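Brorkside Regional Football League
Member Newsletter

19/05/2026
By Adoración Soler, Competitions Office

14 shares | 9 comments

Changes to the Loan and Dual Registration Rules for the Coming Season

The Competitions Office has completed its review of the rules on player loans and dual registration. The revised text was approved by the League Board and will apply to all men's and women's divisions from the opening of the next registration period. Club secretaries are asked to read this item in full and to share it with their coaching staff.

The review was opened in February after several clubs raised concerns over short-term loans. Under the present rules, a player may move to another member club for as little as one match. The rule was written to help clubs that lost a goalkeeper to injury on short notice. Over the past two seasons it has been used far more widely, and in one case a forward appeared for three clubs in the same division before the winter break. No rule was broken, but the Board took the view that a table decided in part by borrowed players does not serve the competition well.

Clubs returned 39 written responses. Most supported a minimum loan period, although opinion was divided on its length. Smaller clubs, among them Dravach Athletic, asked that any change leave room for emergencies. Mylene Barredo, secretary at Dravach, wrote that her club has a squad of modest size and has twice been close to forfeiting a match for want of a goalkeeper. Her letter was considered at length, and the emergency provision set out later in this item follows her proposal closely.
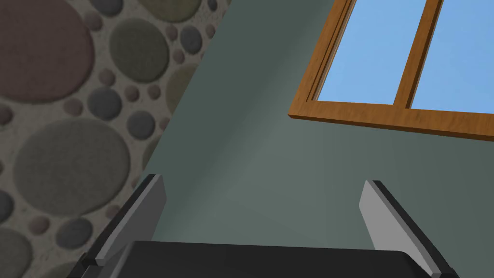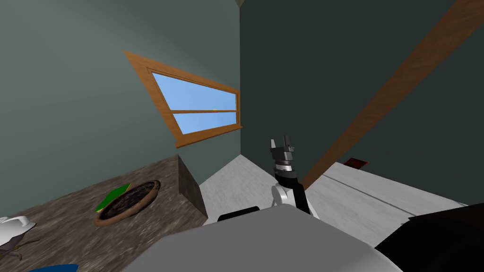 Window and gray-green wall, two views.

The main changes are as follows. A standard loan will run for no fewer than nine league matches and may not be ended early except by written agreement of both clubs and the player. A club may have no more than four players in on standard loan at any time, and no more than two of these may come from the same club. A player on loan may not appear against the parent club in a league match. Cup matches remain subject to the rules of the cup concerned.

Emergency loans are kept for goalkeepers only. A club may apply when it has no registered goalkeeper fit to play, and the application must reach this office by noon on the day before the match. Each emergency loan covers one match and may be renewed twice. Applications will be decided by Chidubem Obi, Registrations Manager, whose decision is final for the match in question.

Dual registration will continue for players under 21. The Board considered ending it, and several responses from clubs in the upper division favored doing so. It was kept on the advice of Dindo Dumlao, Head of Player Development, who reported that young players with dual registration had more minutes on the field than those held at a single club. The age limit will be measured on the first day of the season. A player who turns 21 during the season may complete it under the existing registration.

The penalty for fielding an ineligible player is unchanged in points. The fine will rise to 3,000 for clubs in the upper division. Lower division clubs will continue to be fined on the existing scale.

The League has 1,024 registered players across all divisions. Loans agreed under the present rules remain valid until their stated end date, and no club needs to register them again. New forms will be issued with the season handbook. The old single-page form will not be accepted once the registration period opens.

An information meeting for club secretaries will be held at the Schnyder Pavilion before the registration period begins, and an invitation will be sent to each club. Clubs that cannot attend may request the written notes from Fitriani Hutapea in the Competitions Office. Questions about a particular player should be sent to the Registrations Manager and should include the player's registration number and the names of both clubs.

The revised text will be published in section four of the handbook. Clubs in the Trollodov sub-league should note that their own transfer dates still apply where these differ from the League calendar.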